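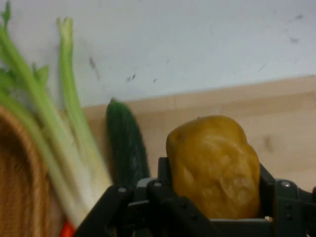 Frequently asked questions

Welcome to the Ganville Family Mental Health Drop-in! We get asked the same things again and again by parents, partners and grown-up children, so we've put the answers in one place. If yours is missing, ring us or just turn up.

Who is the drop-in for?
Anyone over 18 who looks after, lives with or worries about someone with a mental health problem. You don't have to call yourself a carer – plenty of our regulars never have. The person you support doesn't need a diagnosis, and they don't need to know you're coming.

Where are you and when are you open?
We meet upstairs at the Hägglund Rooms, from 6pm until 8.30pm, every week in term time. Bus 23 stops outside. There's a lift at the back, through the blue door (the front one sticks, so give it a proper shove).

Do I have to talk?
Not at all. Some people listen for weeks before they say a word, and they're as much a part of the group as the chatty ones! The talking circles have no more than 8 people in them. If you'd prefer to sit in the Galley, our little tea room, that's fine too.

Is it confidential?
Yes. What you tell us stays in the group unless we think someone is at serious risk of harm. In that case we'd talk to you first wherever we could.

My son has stopped taking his tablets. Can you help?
We can help you think it through and work out what to say, and we'd love to do that with you. We can't give medical advice. Some medicines cause real problems if they're stopped suddenly, so please encourage him to speak to his GP, pharmacist or mental health team soon. You can pass on your own worries to them as well, even if they aren't able to share anything back.

What should I do in an emergency?
Please don't wait for the drop-in. If someone's life is in danger, call 999 or go to A&E. For urgent mental health help that isn't life-threatening, call 111 and choose the mental health option.

What is the Ikura course?
Our pride and joy! It's a short course for families, run every January, covering sleep, money, arguments at home, and how to get ready for a care meeting. There are 23 places and they go quickly, so put your name down in the autumn. You get a workbook to keep and there's no homework (well, one small bit).

Does anything cost money?
No. The drop-in, the course and the tea are all free. We raised £3000 last year through the sponsored walk and the quiz, and it went on room hire and workbooks.

Can I bring my children?
The evening sessions are adults only, but we do run a family afternoon in the school holidays, with games and a very noisy craft table. Ask at the desk for the next date.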